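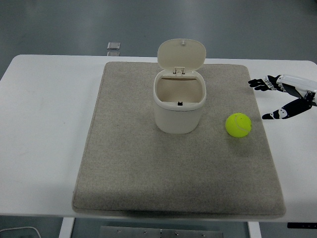

Edgars Grīnberga

April, bench notes, adhesive peel series, continued

Started 8:40. Picked up where the last entry stopped: wool felt bonded to painted steel, 90 degree peel, strips cut 25 mm wide. The question is still why the Wisovum water-based contact adhesive lets go at the paint side on half the strips and tears the felt on the other half. Same batch, same can, same brush.

Checked the load cell first. Zero had drifted by 2 grams overnight. Reset, hung the reference weight three times, same reading each time. Left the drift in the log and did not correct the earlier strips for it.

Went back through the cutting records. Trevor cut the first lot along the length of the roll and the second lot across it. This is not in the procedure either way. Felt from the Charbonneau roll stretches noticeably more across than along, so the arm of the peel is longer before the bond sees full load. That would change the angle at the peel front. It would not by itself move the failure from felt to paint, but it muddies the comparison. From now on all strips are cut along the roll and marked with an arrow on the back, in pencil. Marker bled into the fiber and through to the glue side on strip 118, which is discarded.

Open time. The sheet says wait until the film turns clear. Film on steel clears well before film on felt, and on felt it is hard to judge at all because the glue sinks in. Carter has been joining when the steel side looks clear. I have been joining later, when the felt side no longer transfers to a gloved finger. I think this is most of the difference. Sorted yesterday's strips by who made them:

Carter's strips: mostly paint-side release, clean, film stays on felt.
Mine: mostly torn felt, fibers left on the steel.

Should have written initials on the sheet from the start. Initials column added.

Second coat on the felt side. Leonora suggested sealing the felt with a thinned first coat, letting it dry fully, then gluing as normal. Made six strips that way. Handling is better, the film sits on top and it is possible to see it clear. Peel tomorrow after a full overnight cure. Thinned one part water to four parts adhesive by weight. Thinner than that and it wicked to the far face and left a stiff patch.

Pressure. Rolled every strip with the 2 kg roller, two passes each way, no leaning on it. Carter's habit is to press by hand and then roll. Asked him to stop pressing by hand. Air temperature at the bench was steady through the morning. Humidity logger battery was dead, replaced at 10:15, so no reading before that.

Paint. Panels are from the Julimov job, gray powder coat, wiped with alcohol. Water drop test on four panels: three wet out evenly, one beaded near the top edge. The beading panel had been stored with its film still on and there was a faint haze where the film adhesive had been. Wiped again with alcohol, no change. Scrubbed with a gray pad and wiped, drop then spread evenly. Pulled the other filmed panels out of the stack and set them aside. Two of Carter's weak strips were on filmed panels, so the sorting above is less clean than it looks - redo with scrubbed panels before drawing anything from it.

Note for whoever sets the tester: crosshead speed was left at the fast setting after the foam work. I caught it before the first pull today. I can't rule out that it was fast for the last four strips of the previous session. Marked those rows with a question mark.

Cyclic test. Dwight wants the shelf liner samples run on the flex rig to 3,000 cycles. The old procedure stops at 2,000 and every earlier number we have stops there too. Proposal: stop at 2,000, photograph the edge, peel half the samples, and run the remaining half on to 3,000. Costs one extra afternoon. He agreed by phone at 1:30. The Stasent spray adhesive goes in the same run as a control, one coat, supplier's open time. No second coat even if the felt looks dry.

Edge lift on the liner samples is measured from the corner along the diagonal, with the steel rule, to the nearest millimeter. Trevor had been measuring along the edge. His figures can't be converted. Corners cut square lift sooner than corners cut to a radius; enough to see by eye after one session on the rig, so all corners get the 10 mm punch from here on.

To do:
- peel the six sealed strips, slow speed, check the setting twice
- scrub and drop-test all remaining panels, write the result on the back
- Carter and I each make eight strips, both using the finger test on the felt side
- order blades, the current one drags fiber at the end of the cut
- ask Leonora whether the thinned coat needs to go into the costing sheet

Can resealed at 4:50, skin removed first, lid taped. Level is below half.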